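Subject: Re: [pondow-data] Bedroom episodes: what to record more, what to stop

Hello all,

I answer inside the message, and then I have some points of my own at the end. Sorry for the length. I write from the Drutden side, so please correct me where Lenden does it differently.

> We have now trained on the first bedroom set from Drutden, 900 episodes
> after filtering. In general the policy is much better at approaching
> the bin than it was with the kitchen data only. It is not better at
> holding it. Very often one gripper closes beside the rim, or it takes
> the plastic bag and leaves the bin where it is.

Yes, we see the same in teleoperation, so it does not surprise me that the policy learned it. The liner is folded over the rim, and from the head view the fold and the real edge look almost the same, above all when the bag is shiny. The operators solve this by touch, or by what they believe is touch: they close slowly, look at whether the bin moves together with the fingers, and open again if it does not. In the first set many of these corrections were cut away in filtering. If I understand the filter script, it treats open-close-open as a mistake and removes the episode.

My proposal is to keep them. A model that has never seen a second try will not make one. I would mark such episodes with the tag "regrasp" and let the training side decide on the weight. Please do not delete them before you have looked at some of them with your own eyes.

> Question for Drutden: are the operators told to use the left arm for
> the bin? It is the left one in nearly all the episodes and the policy
> now does strange things when the bin is on the right.

Not told, no. It is a result of the room. In our layout the bin lives in front of the side table, between the bed and the sofa, and the base is parked facing the wall. The left gripper arrives first with the least movement of the elbow, and the right arm has to pass over the sofa arm or stay high. Operators are lazy in a sensible way, as we all are. So the data says "left" although nobody wrote "left" in the instruction.

We could do two things. One is to park the base at a different angle for a part of the episodes. The other is to put the bin on the other side, near the sofa. I prefer the first, because moving furniture or bins to places where no guest would put them gives us data which looks varied and teaches little. But I am open to be convinced.

> Could we also have more starting positions of the bin itself? Upright,
> leaning, lying on its side. At the moment it is upright in almost all
> of the starts.

This one we have begun already. The person who resets the room now reads the starting position from a card before each episode, and does not choose. When people choose freely they choose the same thing again and again, and they are sure that they were very random. The cards fixed this in one afternoon. Leaning is the most difficult position to reproduce, as the bin wants to fall one way or the other, and I would accept that some of the leaning starts become lying starts before the operator has taken the controls. Then the label should follow what the camera saw in the first second, and the card should be ignored.

> On language: the instruction string is always "pick up the trash can".
> Please vary.

Agreed. I have a list of wordings from three native speakers and I am not one of them, so I leave the judgement to you. The British ones say "bin", and one of them says "wastepaper basket", which I had to look up. I would add instructions that describe only a part of the task, such as "stand the bin up" or "move the bin away from the table". At present the string promises more than some episodes show, and this is an error in the label even when the motion is perfect.

> Finally, can you estimate how much you can record until the end of May?

With the present rhythm we reach 3000 episodes in total for the bedroom, all tasks together, counting also those which the filter will take out. I would like that we stop thinking in totals, however. From my side, 100 episodes with honest variation in base pose, bin pose and light are worth more than the next thousand from the same parking mark on the carpet. I know the project plan asks for a total. We can give both numbers in the report, the total and the number of different starts.

So much for the answers. Now my own points.

Cables. The cable on each arm makes a loop, and the left one is over the bed sheet when the arm goes low. I do not see any damage, but the loop is visible to the head camera, and it moves with the arm. If we ever re-route the cables, the old and the new data will look different in a way that has nothing to do with the task. Please tell the list before anybody at Lenden changes the routing. The same is valid for stickers and labels on the grippers. I was tempted to remove them for tidiness and then I decided not to.

Shadows. The arms throw a soft shadow on the carpet between them, just where the bin is often standing. With the curtain closed and the ceiling lamp on, it is mild. With the window behind the robot it becomes strong and the bottom part of the bin is hard to read. I ask for both conditions, but logged. There is a field "light" in the episode form and in the first set it was left empty in most cases, by me too.

Bedding. In a room like ours the bed takes a large piece of the left side of the view, and the sheet never hangs the same way twice. I was at first worried about this and wanted to make the bed again before each episode. I have changed my mind – the creases are free variation and they cost us no minute. Only please remove clothes and phones before the episode starts, as in one series there was a telephone on the mattress and it is somebody's private screen.

Gripper opening. The forms from Abreu record the gripper command and we record the measured width. These are not the same thing when the fingers are pushing on something. If you merge the two sets, merge on the measured width, or keep two columns. I spent a whole day finding this and I would like that it is the last day anybody spends on it.

Rest pose. Some episodes end with the arms still over the carpet and some end with the arms folded back. The policy then learns to wait at the end, or to drift. I suggest that every episode ends when the bin is released and both grippers are clear of it, and the return to rest is recorded as a separate short episode. It is more files, but the boundaries are clean.

What I need from the list: a yes or no on keeping the regrasps, a yes or no on the base angles, and the final list of instruction wordings. For the other points silence is fine and I will take it as agreement.

On the approach, we ask the operators to bring the left gripper to the side of the rim with the fingers a little open, and to keep the right one open and low near the table until the left has a hold.

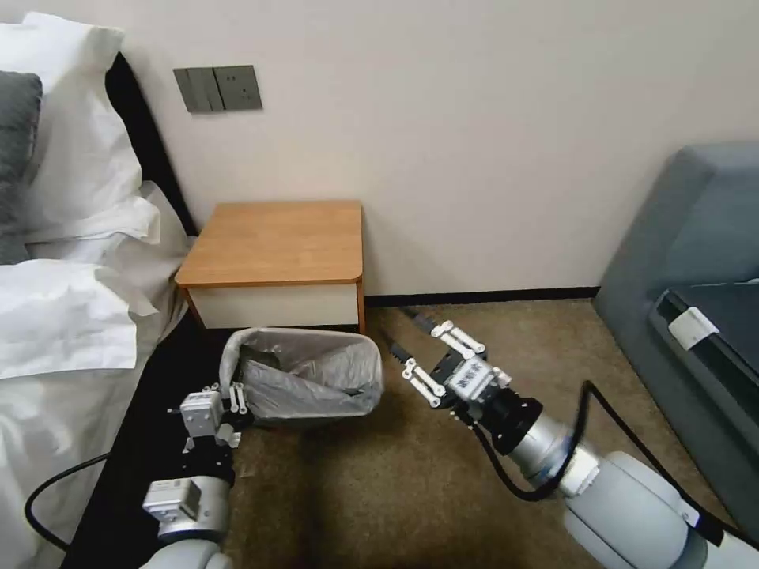 The right arm then supports the bin from the other side, and only after this do both lift. If your operators at Lenden have a different order, please write it in the notes field of the episode form, so that we can train on the two orders separately and compare.

Kind regards from Drutden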